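Closing the Loop in Simulation: Wrist Views, Planning and Replay
Speaker notes – Lingyun Yu, Keter Manipulation Software Group
Nov 8, 2018 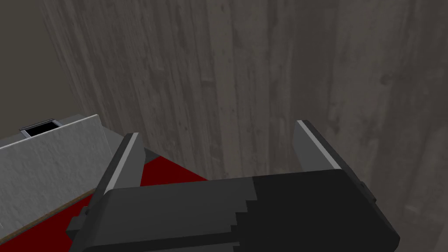 Opening (4 minutes)

Good morning, and thank you to the organizers at Plomley for the invitation. The talk concerns the software between the camera on the arm and the commands sent to the joints. Hardware will come up only where it limits the software.

State the main claim early: most of the failures we logged last year were timing failures. The planner had a good path and the perception module had a good estimate, but the two referred to different moments. Pause here before moving on.

Why we work from the wrist view

The wrist view moves with the tool, and the gripper covers part of it at all times. With the jaw open, the space between the fingers is the most useful region for the final approach. The fingers and palm are masked using the known joint positions, and the mask is computed again at every step.

Mention that surface texture matters. A wood-grain work surface gives the tracker many features to follow. A plain red surface gives it very few. When the gripper passes over the boundary between the two, the feature count changes sharply, and the first version of our tracker treated that change as motion. The current version weights each region separately.

If asked about rendering quality: our simulator uses simple geometry and soft, even light. This was a deliberate choice. Richer rendering slowed the replay jobs and did not change the order in which our planners ranked.

The Sastetti planner

Sastetti is our motion planner. It produces a short path, checks it for collisions, and passes it to the controller with a time stamp. The controller refuses any path whose stamp is too old. Please say this slowly, as it was misunderstood in January.

The collision model is built from simple boxes. Objects with openings or rims are split into several boxes, so that the gripper may approach the opening without a false alarm. The splitting is still done by hand. Lingyun to acknowledge that this is the weakest part of the system.

Replay and logging

Every simulated run is stored by Chettiar, our logging tool, with the random seed, the scene file and the full list of joint commands. A run can be repeated exactly on another machine.

The test set holds 2251 runs. Each night a subset of 240 is replayed against the latest build, and any run whose result has changed is flagged for review. In the build before this talk, 47 runs were flagged. The largest group came from one change to the way finger contact is reported – the planner was waiting for a signal that now arrives one step later.

Show the replay controls here if time allows. Step backward from the first contact, then switch on the planned path. The gap between planned and measured position should be clear even from the back of the room.

Limits

Results in simulation do not settle the question of real performance. Friction and cable drag are modeled crudely. We do not claim that a planner which passes the nightly replay is ready for an arm, only that a planner which fails it should not be loaded on one.

Questions

Likely question: will the scene files be released? Answer: the file format is documented and may be shared on request. The release of the scenes themselves is under review at Keter.

Likely question: why not learn the whole controller? Answer: refer to the backup slides on time stamps, and offer to continue the discussion during the break.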